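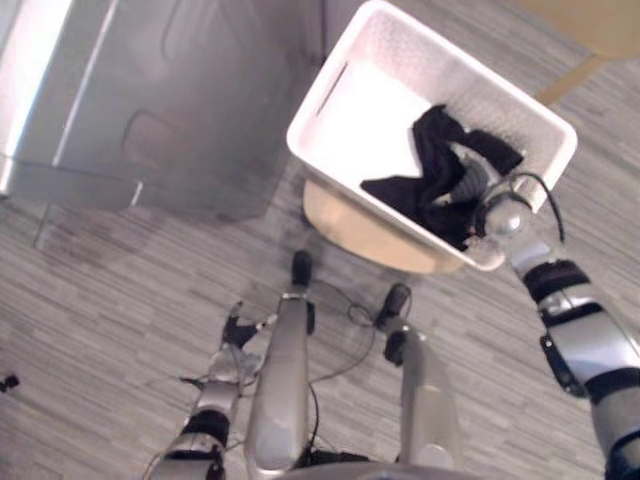 Do you need to stay in bed after an embryo transfer?

Most people can get up straight away and go on with an ordinary day. Trials that compared lying flat with getting up have not found more pregnancies in the resting group, and a few found fewer.

I'm posting that to the whole list since the same thing came up twice in May. My own clinic, Fuvari, used to keep everyone flat for 30 minutes. They dropped the rule when they moved to the new building, and the printed sheet now says to empty your bladder when you need to and walk out when you are dressed. The embryo is very small and the walls of the uterus lie against each other, so standing up doesn't make it drop out. Going to the bathroom doesn't either. 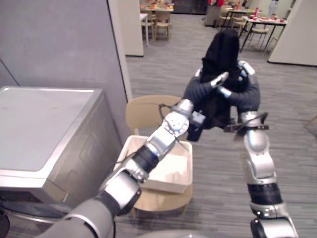

The sheet still asks for no heavy lifting for 3 days. I asked the nurse what that was based on and she said habit, mostly. I followed it anyway, but I went to work the next morning and climbed two flights of stairs to get there. If you've had a lot of eggs collected and your ovaries are still swollen, that is a separate matter. In that case you should go easy on exercise and call the clinic about pain, fast weight gain or trouble breathing.

On the study that was forwarded from the Mikby forum: it had 100 women, all from one clinic. I'd want 500 or more before reading anything into a gap that small. It also didn't say how the groups were picked.

Please keep taking the progesterone as prescribed – several people have asked off-list about stopping early, and that is for your clinic to decide.

Earlier message below.

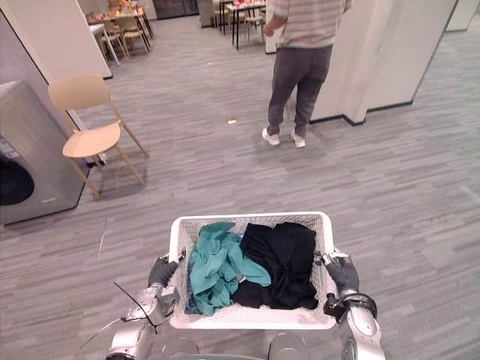

A member in Odoi wrote:

> My transfer is next week and the Ultel clinic says to lie down for the rest of the day. My sister was told to walk to her car. I have a desk job and no sick time left. Does it make any difference if I go back the same afternoon? Also, is a long drive home a problem? It is mostly highway.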